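Dromdale Roll-Up Wrestling Mat
Home practice size, one section, 48 lb.

The Dromdale is a practice mat for people who have a wrestler in the house and would like to keep the floor. It unrolls in a basement, a garage or, if you've lost the argument, the living room. The top is smooth vinyl with a ten-foot starting circle printed on it. The circle won't improve anyone's stance, but kids do seem to stand up straighter inside it.

It arrives rolled, strapped and heavier than the delivery driver would like. Leave it flat overnight and the curl comes out of the ends.
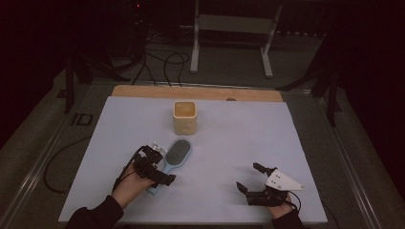
Two adults can roll it back up in a few minutes. One adult can do it too, with language. Tape joins it to a second Dromdale, or to the older Tomdale if you still have one, though the blues don't match and never will.

Adelino Gouveia, who coaches the Ratstead youth club, bought 11 of them for the middle school cafeteria. "They've outlasted two sets of headgear and my left knee," he wrote to us in January. We can't replace the knee.

Cleaning
Mop before and after practice with a mat disinfectant. Bleach will fade the circle. So will dragging the mat face down across a parking lot, as one customer has confirmed.
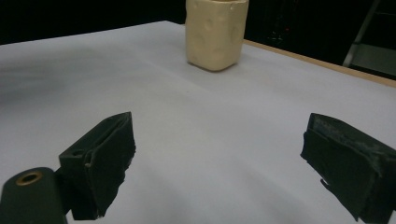

Ordering and returns
Item number: 551
Colors: royal blue, black, maroon
Price: $200 per section, straps included, tape sold separately
Returns: 48 days, unused. We can tell.

Club orders go through Benvinda Peixoto at the Benavides warehouse. She answers the phone until 4 p.m. and will ask you to measure your doorway. Please measure your doorway.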